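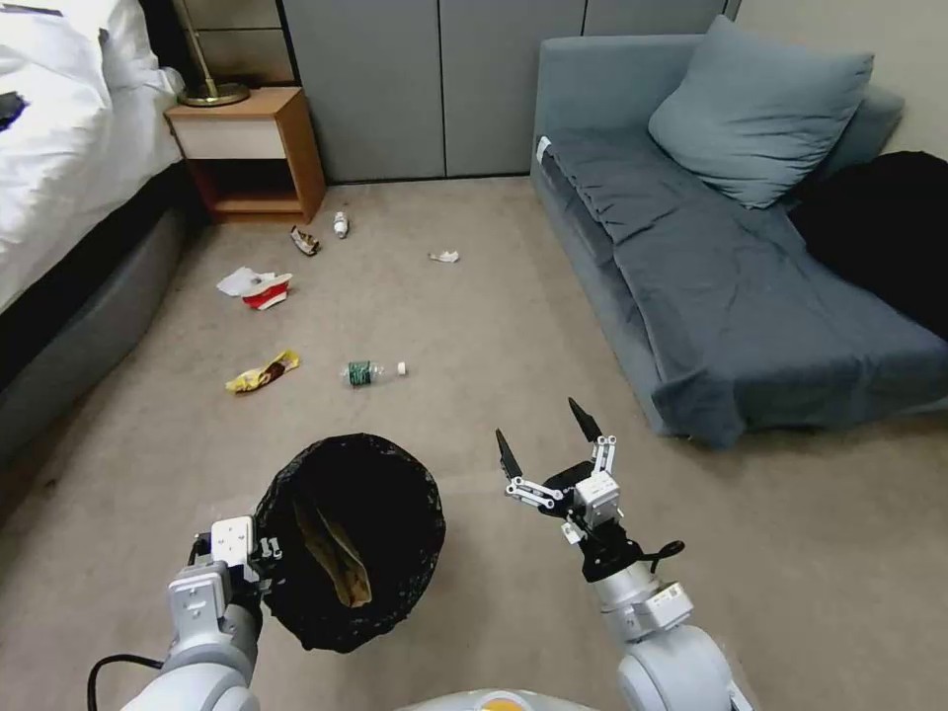
How does your suitcase get on the plane?

When you fly somewhere on holiday, you usually hand over your big suitcase at the airport and don't see it again until you land. In between, it goes on a journey of its own.

In this explainer we follow a suitcase from Vasater to Tikomville. It has to change planes on the way, at Tuhumury.

At the desk

The journey starts at the check-in desk or the bag drop. The suitcase goes on a flat belt with scales underneath. Airlines set a limit on how heavy a bag can be. Heavy bags use up more fuel, and they are also hard on the backs of the people who lift them. A very heavy bag gets a bright label to warn the loaders.

Next, a long paper tag is looped round the handle. It has a barcode on it, like the one on a packet of cereal. The barcode stands for a number, and the airline's computer links that number to your name and your flights.

The tag also has three big letters on it. These are the code for the airport where the bag is going. Every large airport in the world has its own code. Some are easy to guess from the name and some are not.

You are given a small sticker with the same number on it. Keep it safe until you have your bag back.

Behind the wall

The suitcase slides through a gap in the wall and on to a conveyor belt. Most passengers never see this part of the airport. At Vasater there are 12 check-in desks, and the belts from all of them join up into one main line, a bit like small roads joining a motorway.

The bag goes under an arch fitted with scanners. They point in different directions, so it doesn't matter which way round the tag is. If the tag is torn or folded and can't be read, the bag is sent down a side belt and a person looks at it.

Is it safe?

Before it goes any further, the suitcase is checked with X-rays. X-rays pass easily through soft things such as jumpers and less easily through metal, so the machine can make a picture of what is inside without opening the bag. If something doesn't look right, the bag is looked at again, and sometimes opened by hand.

Some things must never go in a suitcase, such as fireworks. Spare batteries have to travel in the cabin with you, where the crew can deal with them quickly if they get too hot.

Sorting

Now the bag has to find the right flight. At a big airport, more than 1,000 bags may be moving at the same time. The computer knows where each one should go. When the bag reaches the right place, a paddle swings out and pushes it off the main belt, or a tray tips it down a chute.

At the bottom of the chute, workers put the bags on carts or into metal containers. A small tractor pulls them out to the plane.

Into the hold

The space for bags is called the hold. It is usually under the floor, beneath the passengers' feet. Our suitcase is flying with Nustance, on a plane carrying nearly 200 bags. Loaders place them carefully - a plane has to be balanced, with the weight shared out between the front and the back.

Changing planes

At Tuhumury the suitcase is taken off and scanned again. The tag shows that it is going on to Tikomville, so it isn't sent to the hall where people collect their bags. It goes back to be sorted for the second flight.

This is where bags are most likely to get left behind. If the first plane is late, you might be able to hurry to the next one, but your suitcase may not make it in time. It would then be sent on a later flight.

Round and round

At Tikomville the bags are unloaded and put on belt number 3. This kind of moving belt is called a carousel, which is also another word for a merry-go-round. A screen tells passengers which one to go to.

Lots of suitcases look the same, so check the number on the tag against your sticker before you leave. A ribbon on the handle helps too.

Words to know

Barcode: a pattern of lines that a machine can read.
Conveyor belt: a long moving strip that carries things along.
Hold: the part of a plane where bags are kept.
Carousel: the moving belt where you pick up your bag.

Page last checked: April 2026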